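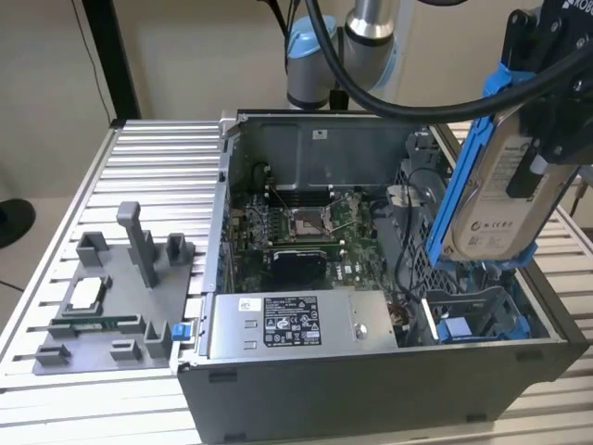 PC with its side off, blue drive caddy and all

ok so I've been scanning my grandmother's recipe cards for three weeks and I have thoughts. thread

She had 316 of them in a Savchuk cookie tin. Some typed, most in pencil, a few on the backs of bank envelopes. My aunt wanted copies for the reunion in January and I said sure, how hard can it be!

Pencil is the hard part. The scanner's auto setting turns it into fog. Switch to grayscale, nudge the contrast up, and suddenly there's a whole note about using less nutmeg (she underlined LESS, twice)

Naming the files is its own mess. I started with the dish name and then ran into three different cards that all just say "Good Cake." They are very different cakes. One has mashed potato in it??

Marta Lytvynenko told me to put the date first, which would be great if Grandma had ever written a date on anything

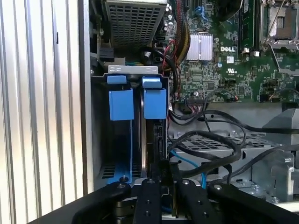

Backups, since a few of you asked. One copy stays on my computer, one is on a USB stick at my aunt's house, and one is online. I used to figure a second drive in the same machine was plenty. But two drives sitting in one cage, like the pair with the blue tabs up there, are still in the same box under the same leaky ceiling. So the stick lives two towns over and I swap it when I visit for dinner.

Next up is the stained ones. There's a dumpling card that's mostly butter at this point and I can only read up to half of it. If anyone has tricks for grease spots please send them my way, I'm going back in tonight with the good lamp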